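4.2 Comparing Two Grippers with the Wrist Camera

This section applies to the Nondora arm when it is fitted with either the Wastinar or the Virolov two-finger gripper. Complete the camera check in Section 4.1 before you begin.

CAUTION: Keep hands and loose clothing away from the fingers while the arm is powered. Press the stop button before changing a gripper.

1. Mount the first gripper and tighten the mounting bolts with the supplied key.

2. Load the matching profile from the controller menu. Do not reuse the profile of the other gripper.

3. Set out a plate and several foam letters on a plain tabletop. Leave space between the pieces.

4. Move the arm to the viewing position and open the fingers fully.

5. Check the live picture. The plate must be in full view in the gap between the fingers, and both fingers must be visible. 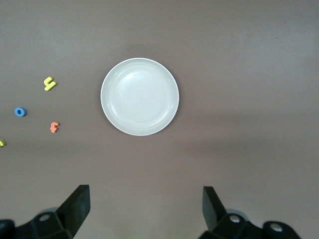

Figure 7. Wrist camera view with fingers open. Plate ahead of the gripper, foam letters to the left.

NOTE: A letter at the border of the picture may be only partly visible. Do not select such a piece as a target. Move the arm until the whole letter is in view, or choose another.

6. Run the pick test on one letter. Place the letter on the plate and return the arm to the viewing position.

7. Repeat the test until 4 picks have been recorded, then save the log.

8. Fit the second gripper and repeat steps 2 through 7 with the same pieces.

NOTE: Keep the lighting unchanged between the two runs. A glossy plate can produce a bright spot that shifts when lamps are moved.

If the controller shows code 173, the profile does not match the mounted gripper. Stop the test, load the correct profile, and start again from step 4.

Completed logs should be sent to Maribel Cáceres, Jayawardena Technical Support, with the name of the gripper entered in the subject line.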